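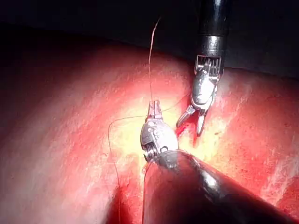

Comparing a needle driver and a grasper on the bench

These notes set out how we compare instruments for a surgical robot when the job is handling suture. They were written for two instruments from the Drelis range, a needle driver and a grasper, but the same steps work for any pair that fits your arms. The tests are done on bench tissue. Nothing here is a guide to surgery, and an instrument that has been through these tests should not go back into clinical stock.

Allow a full morning for the first pair. Later pairs go faster once the sheet is set up.

What you need

Two robot arms with matching instrument mounts
One needle driver and one grasper, both with their use counts written down
A tissue pad, or fresh bench tissue in a shallow tray
Dark suture thread, cut to lengths of 12 cm
A pull gauge that reads in grams
A camera and a light you can dim
The record sheet, printed or on a second screen

We use a Vidmar controller and keep its settings in a file named after the test. If your controller lets you change motion scaling, grip limit and tremor filter separately, write all three down before you touch anything. Most of the odd results we had in the first week came from a scaling value left over from someone else's session.

Step 1. Set the arms

Bring the two instruments in from different sides so that the shafts don't meet. We have the needle driver coming up from the lower right of the view and the grasper coming down from the upper right. This leaves the left side of the tissue clear for the loose thread, and you can see both wrists at once.

Move each wrist through its full range before it goes anywhere near the tissue. Watch for a jump or a pause at the ends of travel. If a wrist sticks, take the instrument off, refit it and try again. If it sticks a second time, note it and swap the instrument.

Set motion scaling to the middle setting for the first round. You can repeat at fine scaling later, but do not mix the two on one sheet.

Step 2. Set the light

Metal jaws and moist tissue both throw light back at the camera. With the light turned right up, the tissue around the wrists washes out to a pale yellow and the jaw tips get hard to judge against it. Turn the light down until you can see the surface texture right up to the metal, then check that a dark thread still shows in the shadow at the back of the view. There is always some trade between the two. We settle for a little glare near the wrist if the thread can be followed all the way to its end.

Lock exposure once you are happy. Automatic exposure will shift every time a shaft crosses the view, and it makes two clips of the same task look like two different rigs.

Step 3. Closed-jaw hold

Pick up the thread with the needle driver and close the jaws fully. Leave one long strand free above the tips and let the rest fall to one side in a loose curve. Hold for 50 seconds without moving the arm.

Look for three things: the strand turning in the jaws, the strand creeping out, and any opening at the tips. A driver in good order should show none of them. Write down what you see, then attach the gauge to the free strand and pull slowly in line with the jaws. Note the reading at the first slip. On our second-hand driver the thread slipped at 181 grams, and on the new one at 202 grams. Treat those as figures from our bench only. Thread type changes the result a good deal, and so does any fluid on the jaws.

Repeat with the thread across the jaws, and again with it held at the very tip. The tip hold is the one that shows wear.

Step 4. Open-jaw approach

Now work with the grasper. Open the jaws to a V and bring them down at an angle until the tips are hovering just over the surface, close to the wrist of the needle driver. Stop there. The point of this step is to find out how well you can stop short.

Hold the position and watch the tips. Any drift is easier to spot against a mark on the tissue than against plain surface, so pick a darker spot or a fleck and keep it between the jaws. If the tips sink or wander, check the arm brakes and the clutch before you blame the instrument.

Try the same approach from a steeper angle. Slim jaws get closer to the driver before the two wrists crowd each other. Ours also hid less of the thread, and that turned out to matter more in daily use than the extra reach.

Step 5. Hand-over

Pass the free strand from the driver to the grasper and back again. Do this 12 times without stopping. Score each pass as clean, second try or dropped.

Do not open the first instrument until the second is fully closed on the thread. If the controller has a grip indicator, use it for the first few passes and then cover it, so that you are judging by the view. With no touch feedback you read tension from the shape of the thread: a loose curve has slack in it, and a straight run between two instruments is one to be careful with.

Keep the pulling hand slow. A fast pull drags the thread over the tissue and can leave a groove in a soft pad, after which the next run will not be a fair match for the last.

Step 6. Swap and repeat

Run steps 3 to 5 again with the other make. We compared the Drelis pair with a Clukach pair on the same arms, same light and same batch of thread. Change the tissue or turn the pad between runs. Have the same person drive both, and change which pair goes first from one day to the next — people get better over a morning, and the second pair gets the benefit.

What we found

The Drelis driver held thread better at the tip. The Clukach driver was easier to turn at the wrist, with less lag when changing direction. Between the graspers there was little in it for grip, but the slimmer one was liked more for hand-overs. We kept the Drelis driver and ordered a second set of Clukach graspers.

Common problems

Thread slips on every pull: wipe the jaws and check the grip limit on the controller. It may have dropped back to its default after a restart.

Tips close unevenly: look at them from the side under a magnifier. A small bend is enough to do it, and it can't be bent back.

Shafts knock together: move the arm mounts further apart. Changing the wrist angle only moves the trouble somewhere else.

Thread gets lost in the dark part of the view: raise the light a little, or shorten the free strand so that its end stays over the tissue.

The record sheet and the settings file are on the Drimano downloads page, under bench tests. Page last changed 4 May 2019.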